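Section 4. Mounting and First Use of the Board

4.1 Before you begin

This section applies to all Trellik wall boards supplied to classrooms, meeting rooms and shared offices. It covers choosing a wall position, fixing the board, and preparing the writing surface. Boards on mobile stands are covered in Section 5.

Two adults are required to lift and hold the board during mounting. Read the whole of this section before drilling.

You will need the following items, which are not included in the carton:

Power drill with masonry and wood bits
Spirit level
Tape measure and pencil
Cross-head screwdriver
Stud and cable detector

The fixing pack contains four screws, four wall plugs, four cover caps and a paper drilling template. If any item is missing, contact the Fultport service desk and quote the order number printed on the delivery note. Do not substitute screws of a smaller gauge.

CAUTION: The supplied wall plugs are intended for solid brick and concrete only. For plasterboard or hollow walls, obtain anchors rated for the weight shown on the carton label.

4.2 Choosing the position

1. Select a flat section of wall away from radiators, air vents and direct afternoon sun. Prolonged heat may cause the surface to lift from its backing.

2. Check for cables and pipes with the detector. Mark any that are found and keep all drill holes at least 6 inches clear of them.

3. For adult users, set the lower edge of the board 36 inches above the floor. For younger pupils, a height of 20 inches is recommended.

4. Stand at the farthest seat in the room and confirm that the proposed position can be seen without obstruction. Switch on the room lights and check for glare.

Note: In rooms fitted with Oden ceiling projectors, refer to the projector manual for the minimum throw distance before fixing the height of the board.

4.3 Fixing the board

1. Tape the template to the wall and adjust it with the spirit level.

2. Mark the four hole centers through the template. Remove the template and measure both diagonals. They should be equal.

3. Drill each hole to a depth of 59 mm. Clear the dust and insert the plugs flush with the wall.

4. With one person at each end, lift the board into place. Start the two upper screws by hand, then the two lower screws.

5. Tighten the screws in diagonal order. Stop as soon as the corner sits firmly against the wall. Overtightening can crack the corner pieces.

6. Press on the cover caps.

CAUTION: Do not lean on the board or hang anything from it. Keep the area beneath it clear until all four screws are tight.

4.4 Preparing the writing surface

1. Peel off the protective film, if fitted, starting from an upper corner.

2. Wipe the whole surface with a soft cloth and clean water. Dry it with a second cloth.

3. Write a short test line in a lower corner with a dry-erase marker, wait one minute, and erase it. If a shadow remains, repeat step 2.

Clean the board weekly with Chung surface fluid or an equivalent alcohol-free product. Scouring pads and solvent sprays void the warranty. Claims for transit damage must reach the service desk within 14 days of delivery.

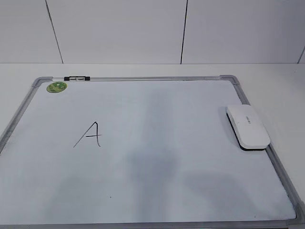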